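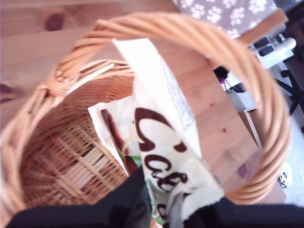
[windevwood-growers] Re: Humidity in the apple store, and what the controller is doing

From: Zarmeena Janjua
To: windevwood-growers
Date: 12/10/19

I have been through the logger export from the Otgate store and have answers to most of the questions, in the order they were asked. The original message is quoted in pieces.

> The store is the old dairy building at Otgate, north-facing, block walls with
> 60 mm of foam board on the inside and rather more in the ceiling. We put
> 3,200 kg in this year, mostly Bramley with some Egremont Russet and a few
> trays of late dessert fruit. Ventilation is a Kader extract fan high on one
> gable and a louvred inlet low on the other. The fan is run by a Gilani
> controller set to 4 degrees. No refrigeration.

Noted. The wall insulation is thinner than I would choose for a new store but it isn't your trouble at this time of year. Fruit in that quantity gives off a few tens of watts of heat at 4 degrees, and more when it first comes in warm. The walls will lose that easily on most nights. What the fan has to deal with is field heat in the autumn and mild spells after that.

> The russets are going soft and wrinkling at the stalk end. The Bramleys look
> all right but feel a bit light. The humidity reading on the controller says
> 88 to 92 per cent, which I thought was fine.

The range is fine if the reading is correct. I don't think it is. Your logger, hung in the middle of the stack, gives a lower figure than the controller for nearly the whole period. There are 748 hourly readings, so the logger was in for just over a month, and the two instruments only agree when the fan has been off for several hours.

The controller's sensor is on the wall beside the inlet, at knee height, with damp block behind it. It is measuring the corner of the building. The logger is measuring the air the fruit sits in. Go by the logger, but check it first. The salt test is good enough: a few spoonfuls of table salt in a jar lid, wetted to a thick slurry with plenty of undissolved salt left, sealed in a tub with the logger and kept at a steady temperature for at least twelve hours. It should read 75 per cent or very close to it. If it reads three points high or low, write the correction on a bit of tape and stick it to the back.

One check point doesn't prove it at 90, and cheap sensors tend to drift most at the wet end. If you want a second point, potassium sulphate gives about 97 or 98 per cent at room temperature. You would have to buy it in.

Russets will always show the problem first. Their skin has very little wax and loses water faster than a Bramley's. I would treat them as a separate crop. Line the trays with thin polythene, fold it loosely over the top and leave it unsealed, or make a few pencil-sized holes in each bag. Don't do the same to the Bramleys unless you have looked at them for scald.

> Is the fan running too much? It seems to be on whenever I go in there, even
> on days when it is warmer outside than in.

Yes, and I think this is the main fault. The Gilani has two modes. In the simple mode it looks at the room sensor only: above the setpoint the fan runs, below it the fan stops, and the outside temperature isn't considered. On a mild day it pulls in warm air, the room warms up, and the fan then has even more reason to run. The traces from your mild days have exactly that shape.

In differential mode the fan runs only if the room is above the setpoint and the outside air is cooler than the room by a set margin. It needs the second probe. There should be a pair of terminals for it on the right of the board, and the probe may still be in the box if whoever fitted the controller didn't use it. Put it outside on the north wall, under the eaves, out of the fan's exhaust.

The settings I would start with:

Setpoint: 3.5 degrees
Differential: 2 degrees
Hysteresis: 0.5 degrees
Minimum run: 10 minutes
Frost cut-out: on, 1 degree at the room sensor

Move the room sensor at the same time. Hang it in the stack at mid height, away from the line between inlet and fan, and extend the cable with ordinary two-core if it won't reach. The added resistance doesn't matter with the thermistor type. If yours has the three-wire probe, ask before cutting it.

> Would a humidifier help? I have seen ultrasonic ones quite cheap. Or should we
> go back to wetting the floor?

Wet the floor. It is a concrete floor with a drain and you have a hose. Outside air at 1 degree and fully saturated drops to a little over 80 per cent once it has warmed to 4, so every hour of fan time dries the store even when it is foggy outside. Cutting the fan hours will do more than adding water. After that, a wet floor twice a week should hold it close to 90.

I wouldn't use an ultrasonic unit on mains water in your area. Every droplet leaves its lime behind and you will have white dust on the fruit, the louvres and the fan blades. It also makes cold spots of free water on the nearest trays, and that is where the rot will start.

> Last thing. Somebody said we should have a heater in there for hard frosts.
> Is that really needed with this much fruit?

Probably not in an average winter, but fit one. Apples freeze a little below minus 1.5, and the mass of fruit will carry you through one or two bad nights. A week of hard frost with wind on the gable is a different case, and January is when you would expect it. A 500 W tubular heater low on the inlet wall, on its own frost thermostat set to 1.5 degrees, is enough for that building. Don't run it from the Gilani's spare relay. If the controller fails you want the heater to carry on working. Close the louvres by hand when a hard frost is forecast — they leak quite a lot even when they look shut.

Two things you didn't ask about.

Stacking. From your sketch the trays are tight against the back wall. Leave a hand's width there and the same under the bottom layer. Without it the air goes over the top of the stack and straight out of the fan, and the lower trays see almost none of it.

Weighing. Choose one tray of each variety now, label it, weigh it on the same scales every week and write the weight on the label. Loss of water shows up on the scales well before it shows in the skin. Up to 3 per cent over the whole season is acceptable for Bramley. Take out any rotten fruit and weigh the tray again after you have done so, or the record is no use.

I can read the logger file in its original format, so there is no need to convert it to a spreadsheet next time. The conversion lost the seconds and turned two of the negative outside readings into text.

If the second probe is missing, let me know which board revision you have. It is printed near the transformer.

Zarmeena

--
windevwood-growers mailing list
To leave the list, send a blank message with "unsubscribe" as the subject.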